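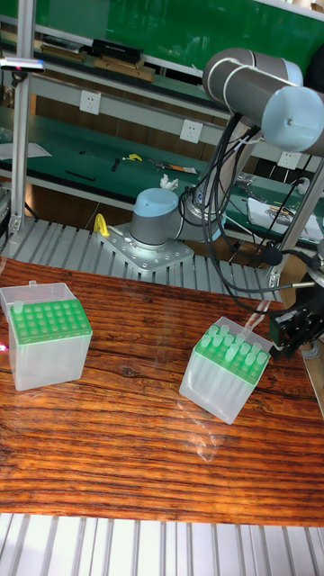
Two tip boxes with green racks, lids open

How to sow tiny seeds with a pipette

Begonias, lobelia, snapdragons – I love them all, but the seed is like dust! For years I sprinkled it from a folded bit of paper and ended up with one thick clump in the corner of the tray. Then Raíssa Mendonça, who gardens two plots down from me at Stestavstead, showed me how to float the seed in water and drop it exactly where I wanted it. I was hooked straight away.

What you need
A pipette and some tips
A small jar of clean water
Seed compost, sieved
A module tray
A spray bottle

1. Fill the modules with compost, tap the tray on the bench and stand it in water until the top turns dark.

2. Snip the very end off a tip with sharp scissors. Lobelia will go through an uncut tip now and then, but it blocks more often than it flows.

3. Put a pinch of seed in the jar and swirl. You're after two or three seeds per drop, so test a few drops on a white saucer first (this is the fun bit).

4. Draw up, hold the tip just above the compost and let one drop go. Swirl the jar again before each refill – the seed sinks quickly.

5. Don't cover the seed. Mist lightly, put the lid on and keep the tray somewhere bright at around 20 degrees.

Sow the whole jar the same day, as soaked seed won't keep. My February begonias are already big enough to prick out, and I've got snapdragons to do this weekend!

Posted Sat 8 April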